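Todo ano, quando chega fevereiro e abre a planilha do orçamento, alguém pergunta por que não compramos logo o braço. Eu mesma perguntava! Depois de quatro propostas da Solura em cima da mesa, mudei de ideia: antes do braço, quero pagar a simulação.

O braço é só a primeira linha da conta. Vem a garra, vem a base, vem o seguro, vem a visita técnica de 130 euros que "quase nunca é precisa" (foi precisa). A licença da Zuvside custou 3,000 euros por ano e doeu, confesso, mas deu para a equipa inteira treinar ao mesmo tempo.

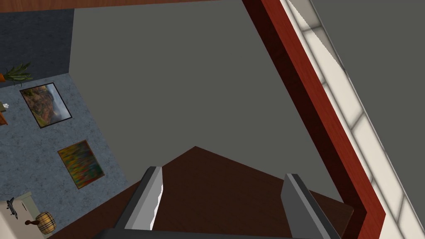
O orçamento de simulação é o primeiro que cortam, e acho isso um erro. Dizem que é brincar às casinhas, e olhem, tem dois quadros na parede e um vaso com planta, percebo a piada. Mas a garra de dois dedos está ali aberta sobre o tampo castanho, e é nela que eu quero descobrir se a abertura serve para as nossas peças — antes de assinar a encomenda na Collet.

Claro que a simulação mente um bocado, sobretudo no atrito, e por isso deixei 202 euros para peças de teste. É pouco. Para o ano peço mais, e o braço pode esperar mais um trimestre.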